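Eltgate Walkers Swap the Throwaway Bottle for a Refillable One

For release 2 April 2019

Hi everyone, Bogdan Wasilewska here from the Eltgate Walking Club. I usually write these things in a very stiff way and then get told off for it, so this year I'm just going to talk to you. We have news, and I'm pretty excited about it!

Starting with our next walk, the club will stop handing out single-use plastic water bottles. All of them, on every route, including the long one over Draltach Ridge that everybody complains about and then signs up for again. We walk once a week, 52 walks a year, and I've been the one loading those shrink-wrapped cases into the back of my car for 5 years now. My back is thrilled.

What you'll get instead is water on tap. The outdoor store Detero has agreed to pay for refill stations at seven trailheads, and the first of them is already in at the Mill Lane parking lot (it's the blue post next to the map board - push the lever down, not in, or you'll get it all over your shoes like I did). The other six should be in by August, before the big summer walk. Until then we'll bring jugs to any start point that doesn't have a station yet, so please don't worry about turning up to a dry trailhead.

You bring your own bottle. Any bottle you like. I've been asked a lot about which kind is best, and my answer is whichever one is already sitting in the back of your kitchen cabinet. If you're shopping for a new one, I like an insulated bottle with a screw neck. Mine has been dropped down a stream bank and sat on by a dog, and it still works fine. Try to get one that's wide enough at the top to get a brush into, and check that it fits the side pocket of your pack before you pay for it. I learned that one the expensive way.

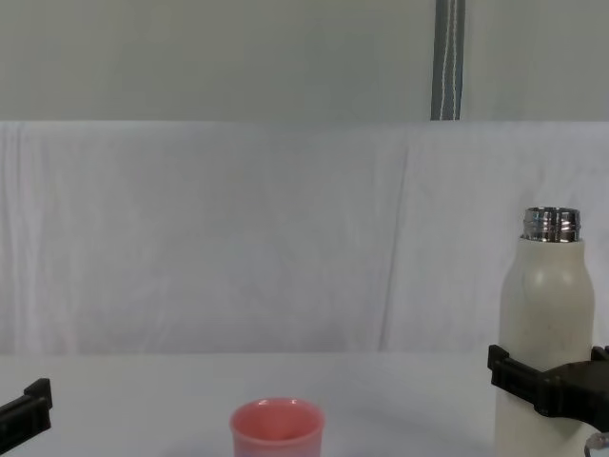
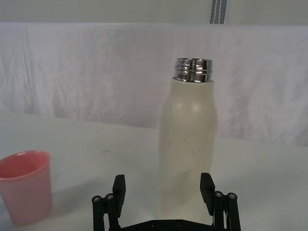

Insulated bottle with the cap off, showing the threaded metal neck.

A word on washing, because I get more mail about this than about the routes. Warm water, a drop of dish soap, a long brush, then leave it upside down on the rack with the cap off overnight. Don't put the cap back on while it's damp inside. And please wash the cap too! The groove under the seal is where all the nasty stuff collects. If yours already smells a bit swampy, a spoonful of baking soda and warm water left in for a few hours will usually sort it out.

We're also giving bottles away. Detero is donating 600 of them, and they'll go first to our junior walkers and to anyone new who joins before the summer walk. You don't have to prove anything or fill out a long form - just give your name at the sign-in table and you'll be handed one. Existing members can pick one up too if there are any left after that.

The launch walk is the Kozłowski Loop, which is our easiest route and the best one for kids. It's flat nearly all the way, there's shade along the river, and the bakery at the halfway point has said it will fill bottles for anyone in a club hat. Dogs are welcome on a leash. Strollers can manage it if it hasn't rained, but the bit past the footbridge gets muddy, so take the upper path there. We start at the Mill Lane lot at nine in the morning, and I'd get there early if you want to park.

Membership is still free for the first season, and you can walk with us once or twice before you decide to join.

Reporters and photographers are very welcome to come along on the launch walk. Wear real shoes, please. I'm happy to talk before or after, or during if you can keep up on the hill by the old pump house (it's a small hill, I promise).

Press contact: Bogdan Wasilewska, Eltgate Walking Club. Route maps and the list of trailheads are at the club desk in the Eltgate library.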